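Week 6: The missed grasp

This is my favourite fault of the whole course! An arm on the Welolby cell closed on nothing, reported a good grip and carried on with its job. No alarm at all. The log ran to 2000 lines, and the first wrong one is line 227.

Look at what the software had been told to trust. The position estimate came from the wrist camera, and it was refreshed even while the arm was swinging fast.

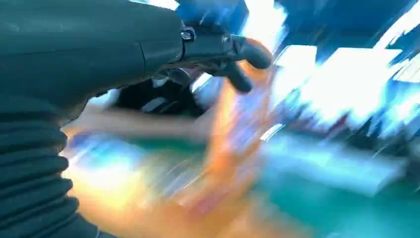

Fig. 6.1 Wrist view with the arm sharp and the background streaked. Note the gap between the fingers.

A blurred view can still give you a number, and the number looks just as tidy as a good one. Sevim Gökçe's fix is lovely: hold still for 60 ms, then measure, then check finger width before lifting.

For the lab: find line 227, work out which check was skipped, and bring a sketch of your own stop rule. Speed stays capped at 100 mm/s and the gate stays shut. Questions to Pantelis Karras.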